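The Letters We Never Send

My grandmother kept a writing desk in the back room of her house in Unthorpe, and I don't believe she ever finished a letter there on the first try. She would get as far as the weather, or somebody's new baby, and then she would sigh, and start over on a clean sheet (she bought the good kind, 100 sheets to the box, and went through it like flour).

I thought of her all through August, when I spent a few afternoons with Abbas Nazari, who has taught a letter-writing class above the bakery in Flillside for 15 years now. It is a small class, and a very friendly one, and there is usually something warm to eat. People come because they owe a letter to a sister or an old teacher, and they have owed it for so long that the owing has become heavier than the letter ever was.

"The first page is only you clearing your throat," Abbas told me, pouring tea for both of us. "Let it be bad! You can be charming on the second one."

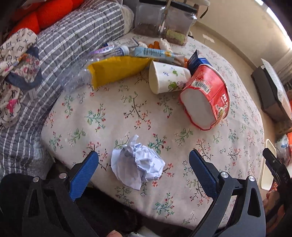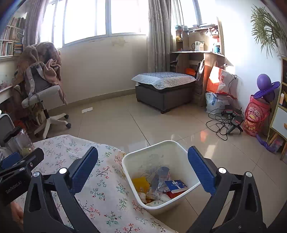 Crumpled paper on the bed, and a wastebasket filled with trash.

Seser Magazine, Issue 417, p. 7

He has his students write the first draft quickly, in pencil, with no greeting at all. The greeting, he says, is where people get stuck, wondering whether "Dear" is too much or "Hi" too little, and before they know it the tea is cold and the evening is gone. Once the middle is written, the top takes care of itself.

One of his regulars, a retired bus driver named Ndung'u, wrote to a cousin he hadn't spoken to since they were both young men. He told me it took him most of the spring, and that the version he mailed was shorter than any of the ones before it. It was mainly about a dog they had shared as boys. The cousin wrote back on a postcard, in very large handwriting, asking whether he still had the dog's collar.

He did, as it happens, in a kitchen drawer, and he was looking for a padded envelope when I left.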